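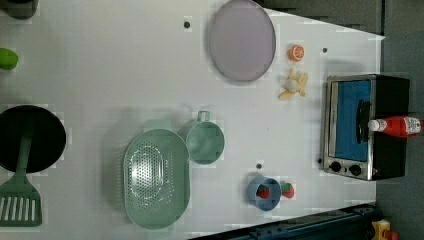

Newsletter > Family Pages > Play Corner

Next Previous Archive Contact

Play kitchen pieces go missing faster than anything else in the toy library, so the Mimberg branch is changing how its sets are lent out. Starting in August, each set will be sorted by type and packed in 2 bags, one for cookware and one for food. The colander, measuring cup, frying pan and slotted spatula belong in the cookware bag. The banana bunch, the orange slice and both strawberries go with the food, and so does the ketchup bottle, which families often return with the pans. The toaster oven is lent separately and needs its own tag.

Please lay everything out on a table before you bring a set back and check it against the card. Small food pieces tend to stay behind in cups and under plates. Wipe plastic parts with a damp cloth and let them dry before bagging.

The Flostari and Konano branches will switch over later in the fall. The Lehner branch already lends this way and has 200 sets on its shelves. Replacement cards are kept at the front desk. Spare pieces in good shape can be left in the bin by the door any time before 5 p.m.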